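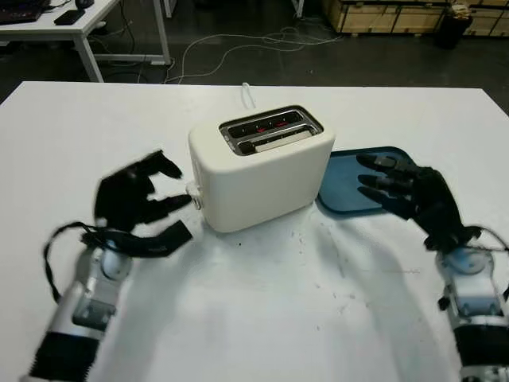 3.2 Breakfast items and layout

The toasting task uses one two-slot toaster with a cream-white body and a blue plastic tray, set side by side on a white table (Figure 2). We chose a two-slot model after a survey of kitchens in Jarndale, where Janevski found it to be the most common type. Slots that sit one behind the other make the order of loading matter: bread in the rear slot is harder to reach once the front one is full.

Bread came from a single bakery, Manitz, and was sliced on the morning of use. Slices older than a day curled at the edges and tended to catch on the way down, so we left them out. In total, 72 slices were toasted over around 18 sessions in July.

The tray keeps its place to the right of the toaster in every session. Its raised rim holds back most crumbs — the rest stay on the table until the session ends, when the top is wiped.

Figure 2. Toaster and tray on the table, with the heating elements glowing in the rear slot.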